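Clidico fan server — monthly safety check, June 2025

1. Chat filter
Checked with 174 test words. Two passed through, I reported them to Hostix.

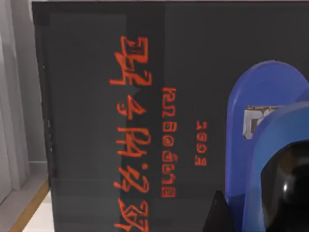
2. Player accounts
OK. All 820 accounts have now the new password rule. Please do not share your login, also not with friends.

3. Moderators
Not OK. Only 3 are active in the evening — we need more before the Nona party in July.

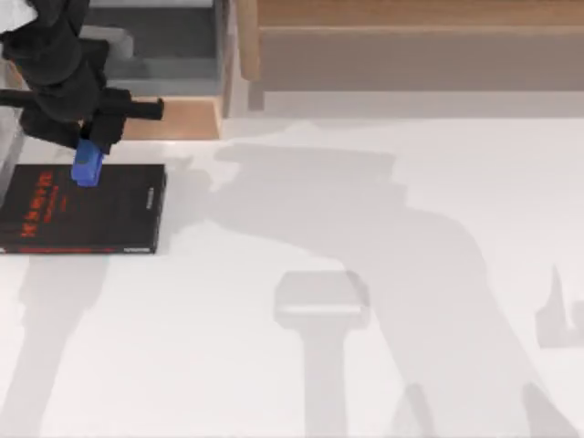 Kuo room stays closed until then.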